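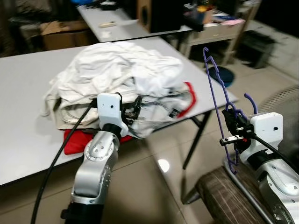 Forty Shirts and a Pot of Coffee: A Talk with Melur Entili

Melur Entili is 77 and still irons on Mondays. She ran the Gough Street laundry for most of her working life, first for the owner and then for herself, and when I came by her apartment in October 2019 she had the board set up in the kitchen and a stack of pillowcases waiting. She told me to sit wherever I liked, as long as it wasn't the chair with the pillowcases on it.

"People think washing is the job," she said, pouring me coffee I hadn't asked for but was very glad to have. "The machine does the washing. The job is everything after, when it's all in a heap and you have to make somebody's clothes out of it again."

She learned from her aunt, who took in shirts from the hotels and had strong views on collars. You ironed the underside first, from the points in toward the middle, and if you went the other way you got a little pleat that would sit there all day under a man's chin. Melur was allowed to do handkerchiefs for 2 years before she touched a collar.

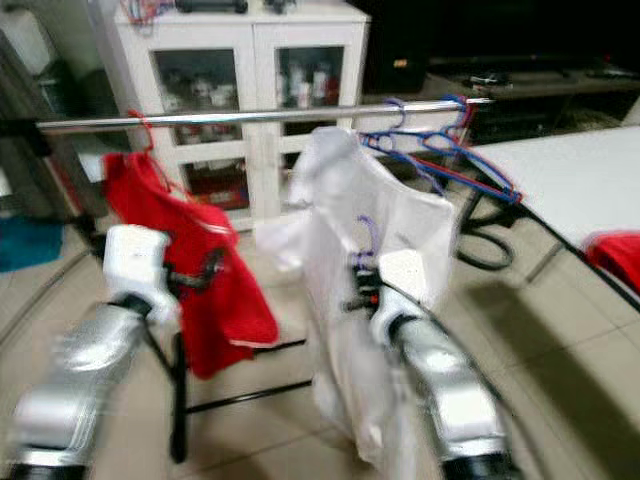

"I cried about it," she said, laughing. "I thought I was ready after a week! But my aunt would hold the handkerchief up to the window and hand it right back to me, and she was usually right."

The shop had three presses when she took it over, and one of them worked. Her first hire was Roman Tokarz, a retired tailor who came in for the mornings and stayed until he couldn't manage the stairs. He taught her to mend as well as press, and by the second summer the mending was paying the rent. July was always the worst month — the weddings, the heat, the linen jackets.

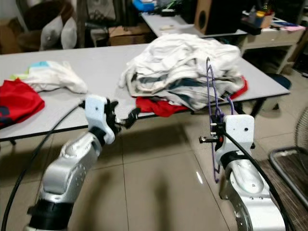
She remembers one jacket in particular, cream-colored, brought in on a Friday with coffee all down the lapel and a ceremony the next afternoon. She and Roman worked at it with cold water and a soft brush until past midnight. The groom came by in the morning, put it on in the shop, and kissed them both on the cheek. He never did pay, she said, and she never had the heart to send a bill.

I asked whether she missed the place. She thought about that for a while, running the iron along a hem.

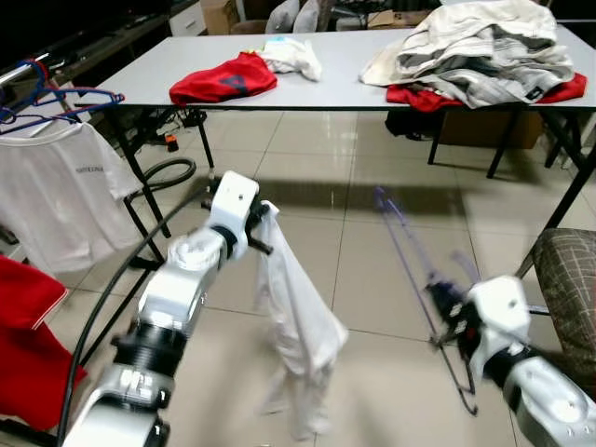 "I miss the talking," she said. "You'd know who had a new baby, who got a job at the bank, who was sleeping on his brother's couch. I don't miss my feet hurting."

Her granddaughter wants her to teach a class at the library this winter, and she is thinking it over. She would start everybody on handkerchiefs, she told me, and then she sent me home with a slice of coconut cake wrapped in foil and instructions to hang up my coat properly when I got in.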